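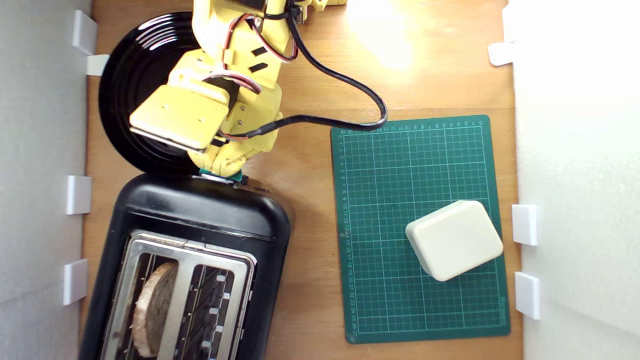 Contra el desayuno con prisa

Vivo en Hedcombe desde hace ocho años y todavía no consigo desayunar como la gente de aquí, es decir, de pie, con el abrigo puesto y mirando el reloj. Escribo esto en español porque es la lengua que estudio y que más quiero, aunque no es la mía, y pido paciencia al lector si alguna frase le parece demasiado derecha.

Mi opinión es sencilla. Creo que hemos entregado la primera comida del día con demasiada facilidad. La comida del mediodía la defendemos, porque hay convenios y horarios que la protegen. La cena la protege la familia, o por lo menos la costumbre. El desayuno, en cambio, depende de la voluntad de cada uno a las siete de la mañana, y a esa hora la voluntad vale poco.

En febrero la cafetería Drorkus, que está junto a la estación, empezó a vender lo que llama «desayuno de andén»: un vaso con tapa y un bollo envuelto, por el precio de un café sentado. La cola es larga. Yo la he hecho dos veces y las dos veces he llegado al trabajo con azúcar en las mangas y sin recordar a qué sabía el bollo. No digo que esté malo. Digo que no lo sé, y eso me parece más grave.

Se me contestará que sentarse es un lujo. Conozco el argumento y lo respeto, sobre todo cuando lo dice quien trabaja por turnos o quien viste a tres niños antes de vestirse a sí mismo. Pero muchos de los que corremos no tenemos turnos ni niños. Tenemos un teléfono. Durante una semana anoté lo que hacía entre levantarme y salir de casa, y el resultado me dio vergüenza: 95 minutos leyendo noticias que olvidé el mismo día, y 122 minutos en total si sumo los mensajes que podían esperar. Para comer en la mesa me habría bastado con la mitad.

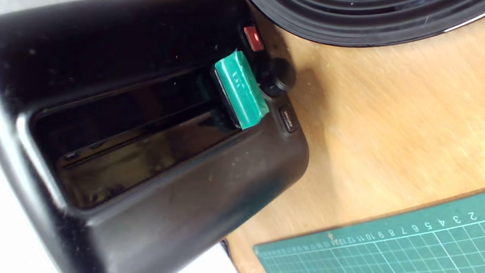 El pan merece un párrafo propio. Una rebanada tostada tarda lo que tarda, y no hay manera educada de darle prisa: si se sube el calor, se quema por fuera y queda blanda por dentro. Esos minutos eran antes una pausa obligatoria. Se buscaba la mantequilla, se abría la ventana, se hablaba un poco con quien estuviera en la cocina. Ahora los llenamos con la pantalla, y cuando el pan salta casi nos molesta.

Tampoco quiero idealizar el pasado. En la casa de mis padres se desayunaba en silencio y a veces de mal humor, y el café era muy malo. Sin embargo, estábamos sentados los cuatro, y por la cara de cada uno se sabía cómo había dormido. Esta información no la da ninguna aplicación, aunque la empresa Keda asegura en sus anuncios que la suya puede organizar «una mañana perfecta». La probé unos días. Me avisaba de beber agua mientras yo bebía agua.

¿Qué propongo entonces? Nada heroico. Poner un plato, aunque sea para una sola tostada, y dejar el teléfono en otra habitación – en mi caso, dentro de un zapato, porque si lo veo lo cojo. No hace falta cocinar ni levantarse al amanecer. Los domingos bajo a la panadería Du y compro una hogaza que me dura hasta el miércoles; el resto de la semana como pan corriente, del más barato, y la mesa es la misma.

Llevo haciéndolo desde el final del invierno y no puedo presumir de ser más feliz ni más productivo. Sigo perdiendo el autobús de vez en cuando. Pero ya sé otra vez qué mermelada me gusta, que es la de naranja amarga, y la de fresa se la he regalado a mis vecinos.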